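Hollix Introduces Shape Block Set for Preschools and Family Rooms

Eight blocks, four colors and one wooden board make up the first product for young children from the Zostgate company

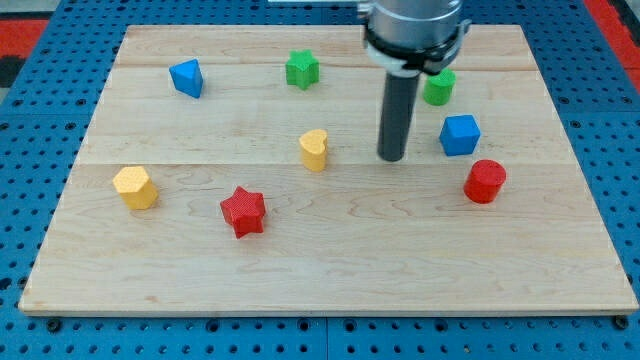 ZOSTGATE, May 31, 2021. Hollix, a maker of wooden furniture and classroom goods, will begin selling a set of shape blocks for children ages three and up in July. The set is called Morkero and is the company's first product made for preschool use. It will be sold to schools, child care centers, libraries and families.

Each set has eight blocks, with two in blue, two in green, two in yellow and two in red. The shapes include a triangular prism, a five-pointed star and a cylinder with a rounded top. The blocks have a matte surface with a fine texture that children can feel with their fingertips. They come with a light-colored board that serves as the play surface.

Hollix has made tables, shelves and benches for schools for many years. Work on Morkero started after teachers who had bought the company's low tables asked for something to use on top of them. Most of the teachers wanted a small set that could be put out quickly, used by two or three children at a time and put away before lunch.

"We had a lot of requests for large sets, and we looked at those first," said Hedvika Hájek, head of product at Hollix. "When we visited classrooms, the large sets were mostly sitting in bins. Children were taking out a handful of pieces and leaving the rest. We decided to make the handful."

The company tried out early versions of the set in 6 preschools in and near Zostgate. A total of 227 children used the blocks during regular class time. Teachers kept short notes on how long children stayed with the blocks, which pieces they picked up first and whether they worked alone or with others. Hollix changed the set twice in response. The first change was to the surface of the blocks, which had been smooth and were hard for some of the younger children to hold. The second was to the colors. An earlier set had a different color for every block, and teachers said they wanted pairs so that children could sort by color as well as by shape.

Tala Harb teaches a class of four-year-olds at one of the schools that took part. She used the blocks most mornings during the trial and has kept a set in her room.

"I put the board on the table and I don't say anything about it," Harb said. "Some of them line the blocks up. Some of them want all the blues together. One boy used the star as a person for about two weeks and the other blocks were the house. The texture helps, too. I have a child who runs his thumb over every piece before he does anything with it."

The board is pale wood with visible grain and a few darker knots, and it is laid out in three planks. Hollix kept the seams between the planks easy to see. During the trial, teachers used them as lines for sorting games, with one color or one kind of shape on each plank. The printed guide that comes with the set includes several of these games, along with simple matching and naming activities. The guide was written by Lụa Lương, an early childhood specialist who worked with Hollix on the project.

"The activities in the guide are short, and a teacher can skip any of them," Lương said. "A child who is three might only want to move the pieces from one side of the board to the other. A child who is five can follow a direction like 'put the star behind the triangle.' Words like behind, beside and between are hard to teach without something on the table."

The guide is printed in English, Spanish and Vietnamese. Additional languages will be added as free downloads on the company's website later in the year.

Care of the set is simple. The blocks and the board can be wiped with a damp cloth and mild soap, then dried with a towel. They should not be soaked or put in a dishwasher. Hollix will sell single replacement blocks in all shapes and colors, so a school that loses one piece does not have to buy a new set.

Morkero will be made at the Hollix workshop in Zostgate, in the same building as the company's school furniture. Trí Đàm, who manages the workshop, said the new product meant setting up a separate area for small parts and training staff from the furniture side to work there.

"A table leg and a star this size are very different jobs," Đàm said. "The points on the star took us the longest. We wanted a clear shape, and we did not want anything sharp. We made a lot of stars that are now in a box under my desk."

The first production run has been set aside for schools and libraries that placed early orders. Hollix has received orders for over 305 sets so far. Orders from families will open once those have been sent out.

The company will also give sets to public libraries through Bạch, a nonprofit reading and play program. Bạch runs free morning sessions for children under six and their parents or caregivers. Library staff will be able to use the blocks in the sessions or keep them in the children's area during open hours.

"Parents often ask our staff what they should be doing with blocks," said Hằng Vũ, program director at Bạch. "Sitting down on the floor and talking about the pieces is plenty. We are glad to have a set that fits in a tote bag, because our staff carry everything from one branch to the next."

Ordering information

Schools, child care centers and libraries can order Morkero now by contacting the Hollix schools desk. Each order includes the eight blocks, the board, the printed guide and a cotton storage bag. Classroom packs with several sets are available on request. Prices for family orders will be posted on the company's website when sales open in July. Teachers who would like to see the set before ordering can ask for a loan set for up to two weeks.

About Hollix

Hollix designs and makes wooden furniture and learning goods for schools, libraries and homes. The company is based in Zostgate, where it runs a workshop and a small showroom. Its products include tables, benches, book shelves and coat racks sized for young children.

Media contact

Hedvika Hájek
Head of Product, Hollix
Zostgate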